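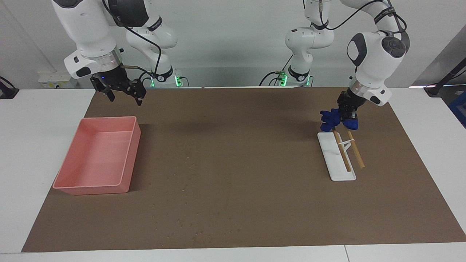 Setting the Table: A Report on Chopsticks, Holders and Small Place Settings

Student project report, 03/10/2025
Home and Everyday Design, second-year group project

Why we picked this subject

When our group first sat down to choose a topic, we had a long list of much bigger things on it (whole kitchens, a pantry, even a redesign of the dining hall), and we kept coming back to the place setting. All of us eat with chopsticks at least some of the time, and all of us had complained at one point or another about chopsticks rolling off the edge of a plate or ending up with their tips on the bare table. It felt like a friendly, manageable subject, and we are still very fond of it after a whole term!

Our question was a simple one. How should a pair of chopsticks be held together and kept in place on a table so that it looks nice, stays put, and is easy for the person sitting down to pick up?

What we worked with

The setting we spent most of our time on has a flat white rectangular holder with a small raised bracket near the middle. The chopsticks are light tan wood, long and slender, and a thin white band goes around the pair and ties them to the bracket. We laid everything out on a brown mat, which we liked very much because the white holder stands out so clearly against it.

For comparison we also borrowed three plain chopstick rests, the little kind that only lifts the tips, and a folded paper sleeve of the type you get with takeout. We called our own layout the Pladenel setting, after the working title on our proposal, and the name stuck.

How we went about it

We asked 16 people to sit down at a setting, one at a time, and to get the chopsticks ready as they would before a meal. Fifteen of them finished the whole session, and one had to leave early for class, so the results that follow come from those 15. Each person tried every kind of setting, in a different order, and afterward we had a chat with them and wrote down what they said. Altogether we logged 108 attempts, counting the repeats that people asked for when they felt they had been clumsy the first time.

We also kept a notebook for our own practice runs at laying the table. This part took much longer than we had planned. It is surprisingly fiddly to get two chopsticks lying side by side with their ends even, and then to keep them that way while you deal with the band. If you tighten the band too early, one stick slides forward, and if you wait too long they both start to drift off at an angle, and then you are back where you began.

What people told us

The tied pair was the favorite for looks. People said it seemed cared for, a bit like a small gift, and several of them wanted to know where they could get one. It was also the setting where the chopsticks stayed closest to where we had put them when the table got bumped.

It was not the favorite for speed, though. The plain rests won that easily, and we can't really argue with it. Two people pulled on the sticks before noticing the band, and one person told us she would be nervous doing it in front of her in-laws. The paper sleeve came last on looks and somewhere in the middle on everything else, although it did have one loyal supporter who likes to fold his into a rest afterward.

A note on the angle

One thing we hadn't expected to care about was the angle of the chopsticks. When the pair lies straight along the holder it looks very tidy, but most people found it easier to pick up when it was turned a little. If it is turned too far, a tip can reach past the side of the holder and onto the mat, and our testers did notice that and didn't care for it. A slightly wider plate would give more room here.

What we would change

We would make the band looser and give it a little tab to pull. We would also widen the holder and perhaps round off its corners, and we'd like to try it on a darker mat as well as on a bare tabletop. Next time we would invite some left-handed people too, as we only had one.

The holder and band should be washed separately and left to dry flat before the setting is put away. Our notebook pages and the full comments are in the appendix, in the order the sessions were held.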